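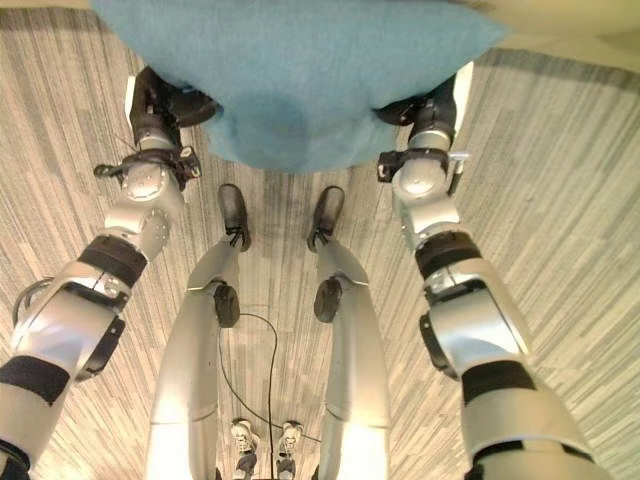

Teal towel held up by two grippers over a striped carpet.

Weridero audit affair

The Weridero audit affair was a corporate accounting scandal involving Weridero, a household textiles and laundry services group, and its outside auditor, the accounting firm Meireles. It centered on payments sent through a consulting company, Zikance, and booked as ordinary running costs. The affair led to the loss of several Meireles clients, a restatement of Weridero's accounts and the sale of its hotel linen business to a competitor, Zodska.

Background

Weridero started as a towel and bedding wholesaler. Later moved into linen rental for hotels, clinics and public pools. Rental contracts became the larger part of the business, many of them with city and regional governments and awarded by sealed bid.

Meireles had been the group's auditor for 17 years when the affair broke. Long by the standards of the sector, though no rule at the time required a change. The firm also sold Weridero tax advice and helped it set up its internal payment system. Critics later said this work should never have gone to the same firm that signed off on the books.

Zikance was a small consulting company with no website and a rented mailbox for an address. Its contracts with Weridero described its work as "market access support". No written reports from Zikance were ever found in the group's files.

Payments

Investigators identified 219 invoices from Zikance to Weridero and its subsidiaries. Most were for round amounts and fell just under the level at which a second signature was needed. They were booked under freight, machine repair and laundry chemicals, depending on the subsidiary.

Of these, 76 were dated within a month of a public contract being awarded to the group. Prosecutors argued that Zikance had passed money on to officials who sat on bid panels. The company denied this and said the timing reflected normal seasonal work.

Disclosure

The payments came to light through a dispute over an unpaid bonus. A former employee of the accounts department attached a payment ledger to a court filing, and the filing was public for several days before it was sealed. Copies had already been made. Business newspapers ran the first stories the same week.

Weridero at first called the ledger "incomplete and out of context". It suspended its finance chief soon after, then its head of public contracts. Trading in its shares was halted twice. A law firm was hired to carry out an internal review – the review was finished but only a short summary was released.

Role of the auditor

Attention moved quickly to Meireles. Working papers showed that junior staff had flagged Zikance in 2 separate audits and asked for proof of services. Both times the question was marked as resolved after a phone call with Weridero's finance office. No note of what was said in the calls was kept.

Meireles first stated that its audits met all professional standards. It changed its position in March, withdrew its opinion on the most recent accounts and said they should no longer be relied on. The partner in charge left the firm. Fees from the disputed audits were paid back, though the firm said this was not an admission of fault.

Several large clients put their audit contracts out to bid. Two banks and an insurer left outright. Others asked for written assurances and stayed. Staff departures followed, mostly in the public sector practice, wich was later closed.

Investigations and legal action

Three sets of proceedings ran side by side:

Criminal – bribery and false accounting charges against Zikance and former Weridero managers.
Regulatory – a disciplinary case against Meireles before the national audit board.
Civil – a claim by shareholders against both the group and the auditor.

The regulatory case ended first, on 23 October 2024, with a fine and a ban on taking new listed clients for a limited period. The shareholder claim was settled out of court and the terms were not published. The criminal case was slowed by arguments over whether the ledger could be used as evidence, as it came from a filing that was later sealed. The court allowed it.

Zikance was dissolved before trial. Its bank records were only partly recovered.

Effects on Weridero

The restated accounts turned reported profits into losses for most of the years reviewed. Lenders agreed to extend the group's loans on condition that it sell assets. The hotel linen business, including its laundries and delivery fleet, went to Zodska. The retail towel and bedding line was kept and still trades under the Weridero name.

The group was barred from bidding on public contracts in two regions. Clinic contracts there were taken over by local laundries, in some cases on short notice and at higher prices.

Reception

Coverage mostly dealt with the auditor, less with the bribery claims. Commentators compared it to other cases in which an accounting firm sold advice to a company it also audited. Some argued that the fine was to small to change how firms behave. Industry groups replied that the ban on new clients was the heavier penalty.

A proposed law on mandatory auditor rotation cites the affair in its opening notes. The bill has not been passed.

See also

Auditor independence
Bid rigging
Forensic accounting
Restatement of accounts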